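2 安装与首次设置

本章适用于 Nasside 公司的 Serkero 体成分测量仪(以下简称“测量仪”)及其配套手机应用 Utik。开始安装前,请先阅读第 1 章的安全须知。

注意:体内植入心脏起搏器、除颤器或其他有源医疗器械者,不得使用体成分测量功能。此类用户只能使用“仅称重”模式,设置方法见 2.6。孕期用户同样应使用“仅称重”模式。

2.1 开箱检查

取出所有部件,与包装盒内侧的清单核对。标准配置包括主机、手柄电极、手柄连接线、四个可调支脚、电池、地毯垫脚和快速入门卡。Nygård 壁挂支架为选配件,不随机附带。

1. 撕下四块脚部电极表面的保护膜。保护膜为透明材质,边角处有拉手。
2. 检查玻璃面板有无裂纹或缺角。如有破损,不得使用,请联系销售商更换。
3. 检查手柄连接线的插头,针脚应平直,无弯曲。
4. 保留包装材料。返修或校准时须使用原包装运输。

2.2 选择安装位置

测量仪应放置在坚硬、平整、干燥的地面上,例如瓷砖或硬木地板。地面有弹性时,称重结果偏低,且同一用户连续两次测量之间的差值会增大。

1. 将主机放在距墙面一脚以上的位置,以免用户站立时身体或手柄线触碰墙壁。
2. 避开地漏、地暖出水管接头以及门的开合范围。
3. 避开阳光直射和取暖设备的出风口。
4. 附近如有微波炉、电磁炉或无线充电座,请关闭后再测量,或更换位置。

如只能放在地毯上,须安装四个地毯垫脚,并在设置菜单中将“地面类型”改为“软质”。垫脚不能用于长绒地毯。

2.3 安装支脚与调平

1. 将主机翻转,面板朝下放在柔软的布上。
2. 将四个支脚依次旋入底部螺孔,用手拧到底,不要使用工具。
3. 将主机翻回正面,放到选定位置。
4. 观察显示屏下方的水平泡。气泡偏向哪一侧,说明哪一侧偏高。
5. 逐个旋转支脚,直到气泡完全位于圆圈之内。
6. 用手轻压面板四角。如有晃动,调整对应支脚后重复第 4 步。

主机每次移动之后均须重新调平。

2.4 安装电池与开机

1. 打开底部电池仓盖,按仓内标示的极性装入电池。
2. 合上仓盖,听到卡扣声后将主机放平。
3. 等待显示屏依次显示固件版本和“0.0”。在此期间不要触碰面板。
4. 如显示屏停留在“----”,说明自检期间面板受力。请移开物品,取出电池,稍候再装入。

不要混用新旧电池,也不要混用不同型号的电池。长期不用时应取出电池。

本机最大称量为 163 kg。超过该数值时显示“O-Ld”,应立即离开面板。反复超载会造成传感器永久变形,由此产生的损坏不在保修范围内。
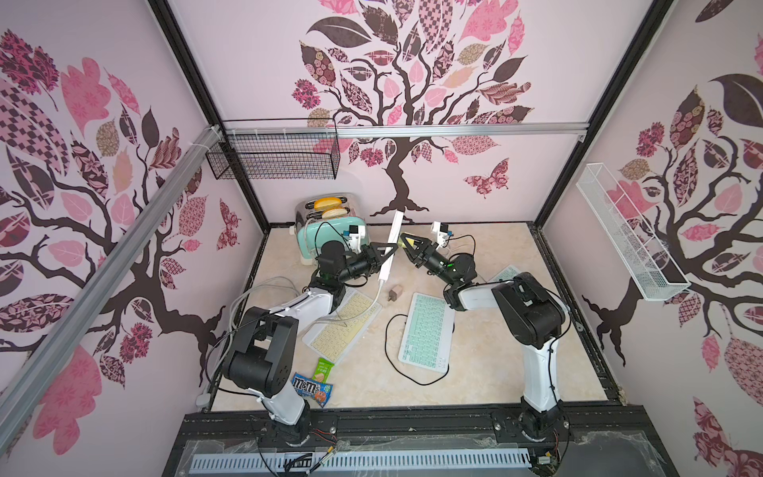 Nasside Serkero 使用说明书 2 安装与首次设置 第 13 页

2.5 与 Utik 应用配对

配对通过蓝牙完成。手机的蓝牙和定位权限须同时开启,部分手机系统在定位关闭时不会返回搜索结果。

1. 在手机上安装 Utik 并注册账户。
2. 打开应用,依次选择“设备”“添加设备”“Serkero”。
3. 轻踏面板,唤醒测量仪。显示屏上的蓝牙标志开始闪烁。
4. 在列表中选择与机身底部标签序列号一致的设备。
5. 显示屏出现四位配对码后,在应用中输入。
6. 蓝牙标志停止闪烁并常亮,配对完成。

不要在手机系统的蓝牙菜单中直接配对。如已这样操作,须先在系统菜单中删除该设备,再从第 2 步开始。

主机在未连接手机时可独立测量,结果暂存于本机,最多保存 133 条记录。存满后,新记录覆盖最早的记录。连接恢复后,暂存记录自动上传,应用中显示的时间为实际测量时间。

2.6 建立用户档案

体成分数值由电阻抗测量值与档案信息共同推算得出。身高、年龄或性别输入错误时,体重读数不受影响,但体脂率、骨骼肌量和基础代谢估算值会出现偏差。

1. 在应用中选择“用户”“新建”。
2. 输入昵称、出生年份、性别和身高。身高应为赤足测量值。
3. 选择活动水平。“普通”适用于大多数用户;“运动员”仅适用于长期进行高强度训练的用户。
4. 如不得使用体成分功能,将“测量模式”设为“仅称重”。
5. 选择“保存”,等待主机显示用户编号。

“仅称重”模式按用户保存。在主机上切换用户后,请确认显示屏上的用户编号正确,再踏上面板。以访客身份测量时,主机默认使用“仅称重”模式。

说明:更改活动水平后,新旧数据使用不同的推算公式,不宜直接比较。应用会在趋势图上以竖线标出更改位置。

2.7 首次测量

测量前应排空膀胱,脱去鞋袜和较重的衣物,取下金属饰品。饭后、剧烈运动后、沐浴后及饮酒后,体内水分分布发生变化,应至少间隔两小时再测量。

1. 将手柄连接线插入主机侧面的插孔。
2. 轻踏面板后离开,等待显示“0.0”。
3. 赤足站上面板,双脚前掌和脚跟分别覆盖前后电极。
4. 保持不动,直到体重数值停止闪烁。
5. 双手握住手柄,拇指和手掌均须接触电极。
6. 手臂伸直,向前下方抬起,不要贴近躯干。大腿内侧不要相互接触;无法避免时,可在中间夹一块干毛巾。
7. 等待进度条走完,听到提示音后离开面板,将手柄放回卡槽。

手掌或脚底过于干燥时,主机可能无法读取阻抗。可用湿布擦拭皮肤后重新测量。不要在皮肤或电极上涂抹润肤霜、按摩油或导电凝胶。

注意:湿脚踏上玻璃面板有滑倒危险。擦拭后皮肤应微潮,不得滴水。

2.8 建立基准值

单次体成分读数受饮水、进食和睡眠影响,不宜单独用来判断饮食调整或训练计划的效果。建议按以下步骤建立基准值。

1. 固定测量时段,推荐早晨起床如厕后、早餐前。
2. 连续测量一周,每天一次,期间不更改档案。
3. 在应用中选择“趋势”“设为基准”。应用取该周数据的中位数作为基准值。
4. 此后以周平均值与基准值比较。

开始服用或停用影响体内水分的药物或补充剂(如利尿剂、肌酸)时,应在应用的“备注”栏中记录,必要时重新建立基准值。药物的使用和调整应遵从医生意见,不得以本机读数为依据。

2.9 设置过程中的故障提示

“E-1”:水平异常。重新调平,检查支脚是否松动。

“E-2”:脚部电极接触不良。检查保护膜是否已撕净,清洁电极,调整站位。

“E-3”:手柄未连接或手部接触不良。重新插接连接线,握紧手柄。

“E-4”:测量期间体重变化过大。离开面板,归零后重新测量。

“Lo”:电池电量不足。更换全部电池。已存记录和用户档案不会丢失,但时钟须通过应用重新同步。

同一提示连续出现三次时,请取出电池,静置片刻后重试。仍无法排除的,请记下固件版本和序列号,联系售后服务。不得自行打开机壳。

2.10 设置完成后的清洁

用拧干的软布擦拭面板和电极,再用干布擦净。不得使用含氯清洁剂、丙酮或研磨膏,不得用水冲洗主机。多人共用时,每次使用后应清洁手柄电极,并待其完全干燥后放回卡槽。

日常维护与校准周期见第 3 章。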